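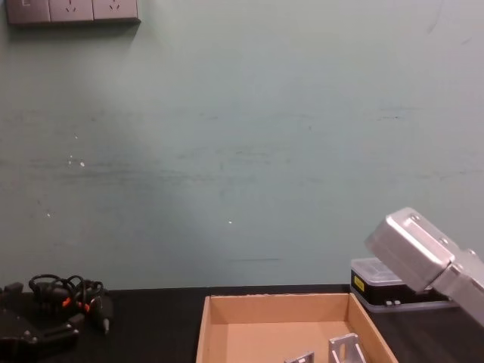 Ticket 406 – Lestier booking page, double confirmation emails
Opened 27/12/2019, status: waiting on customer

Hello again, and thank you so much for being patient with us over the holidays! I went through your Festhorpe account this morning and found 108 guests who got the same confirmation twice – it looks like an old mail rule from September was still switched on next to the new one. I've turned the old one off. Could you make a test booking when you have a minute and tell me how many emails arrive?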